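Putting the Groceries Away: How to Test a Kitchen Robot in Simulation Before You Trust It With a Real Shelf

by Ifor Gough

My neighbor asks me every few months whether she can buy a robot that will clear her counters yet, and every few months I tell her to keep her dish towel handy. It's a fair question, though, and I like it better when people try to answer it for themselves. So this page walks you through the small put-away test we use at Clolwood. You need a decent computer, a simulator you're comfortable with, a model of an arm with a two-finger gripper, and a free weekend (maybe two, if this is your first kitchen).

Step 1. Pick one chore and say it in plain words

"Tidy the kitchen" is a lovely wish and a terrible test. Ours is "take the thing off the counter and stand it on the open shelf above." My friend Donnie Matheson, who taught me most of what I know about this, makes everybody write the chore down in a single sentence before they open any software. I grumbled about it at first and now I make other people do it too.

Write down what counts as done while you're at it. For us, the item has to be standing upright on the shelf, the gripper has to have let go, and everything else has to be still on its feet.

Step 2. Build a kitchen with some trouble in it

You can run this test over a bare table, and plenty of people do, but a shelf with a cabinet door hanging open beside it is much closer to what you'd find at my house on a weeknight. Give the counter a real back wall and a corner. Corners are where arms get into difficulty, because the wrist needs room to turn and the walls don't give any.

Choose items with different shapes, too. Bottles are wonderful for this, with their narrow necks and wide bodies, and so are cans. Put a few on the counter close enough together that the arm has to mind its elbows.

The same kitchen can ask for quite different reaches, one with the gripper down low by the back wall and one with the wrist up near the cabinets:
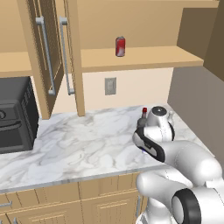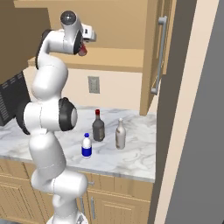
Step 3. Set the starting positions and then shuffle them

Run your first attempts with every item in exactly the same spot. You're only checking that the arm can reach, grip, and lift without folding itself into a pretzel. Once that works, start moving things: a little to the left, a little closer to the wall, turned partway around. We do 20 attempts with fixed positions and then 20 more with shuffled ones, and the gap between those two scores will teach you more than either score alone.

Save the random seed for every attempt. I know, I know, it's dull bookkeeping, but the day your arm does something truly odd you'll want to play it back, and without the seed it's gone for good.

Step 4. Watch the approach before you fuss over the grip

Most beginners (me very much included) stare at the fingers. Slow the playback down and look at the upper arm and elbow as well. Quite a few of our early failures were settled long before the gripper got anywhere near the bottle, when the elbow swung wide and clipped a neighbor on the way in.

If that keeps happening to you, try these in order:

Add a waypoint above the item, so the hand comes down from a clear spot.
Lower the speed for the last stretch.
Give the planner a slightly fatter version of the arm to avoid collisions with.
Move the base of the arm, if your setup lets you.

Step 5. Keep an honest score

Use a plain spreadsheet with one row per attempt. Mark success or failure, then one short reason: missed, slipped, knocked something, ran out of time, placed it tipped over. In our longest run, called Wenarthorpe after the village where Donnie grew up, we logged 3,027 attempts, and 116 of the failures were a bottle that reached the shelf just fine and then fell over when the fingers opened. We'd never have spotted that pattern from watching the good clips.

So, can it do the chore yet?

In simulation, for one item and one shelf, yes, often enough to make you smile. I wouldn't go further than that. Simulated bottles have friction numbers somebody typed in, and real ones come with condensation, sticky rings, and loose caps. A person putting away groceries also decides things without noticing, like which bottle to move first or whether the door ought to be shut, and our test skips every bit of that deciding.

My advice is to get a steady score on the shuffled positions, then try it on real hardware with an empty plastic bottle and a folded towel underneath. Leave the glass for much later! If you get stuck on Step 4, write to me through the Clolwood contact page and send your seed along with the question.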